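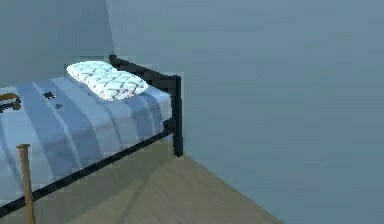 Bedroom view, simulator: single bed with striped blanket, small items on top, bat against the near side.

Campos household set, scene check before collection
Site: Prokthorpe
Checked by: Milagros Bermúdez
Date: 2023-09-18
Target: 1000 episodes, find-and-go-to tasks

1. Scene loads, no missing textures. PASS
2. Bed stays put when the agent bumps it. PASS
Comment: Nudged from the side and the foot. No jitter.
3. Small objects rest on the blanket, not in it. PASS WITH COMMENT
Comment: The two small dark items lie very flat. From the far wall they are only a few pixels across. Don't use them as targets past 3 metres.
4. Bat can be reached without clipping the side rail. PASS
5. Object names in the task list match the scene. FAIL
Comment: The curved brown and black thing on the bed is listed under two names. Pick one and rerun the instruction text. 18 episodes already carry the old label and need to be pulled.
6. Pillow colour and pattern consistent between resets. PASS 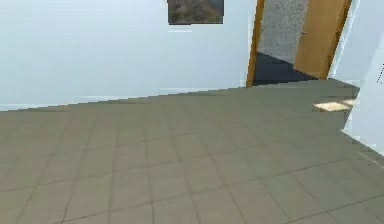
Tiled room, same house: doorway with door part open, framed picture on the wall.

7. Door position recorded at episode start. FAIL
Comment: Cito writes open or closed only. Part open is being saved as closed, so the learner is told it can't go through. Log the hinge angle.
8. Agent crosses from the tiles to the dark floor without catching. PASS
9. Pale patch on the floor near the right wall. OPEN
Comment: Can't tell from the render if it's an object or light. Check the asset list. If it's an object it needs a name and a collision shape.
10. Walls solid at corners. PASS
11. Start points clear of furniture and walls. PASS WITH COMMENT
Comment: 2 start points sit too close to the door jamb. Moved back.

Result: hold. Items 5 and 7 to be fixed before the full run. Flillumstead to recheck in November if item 9 is still open.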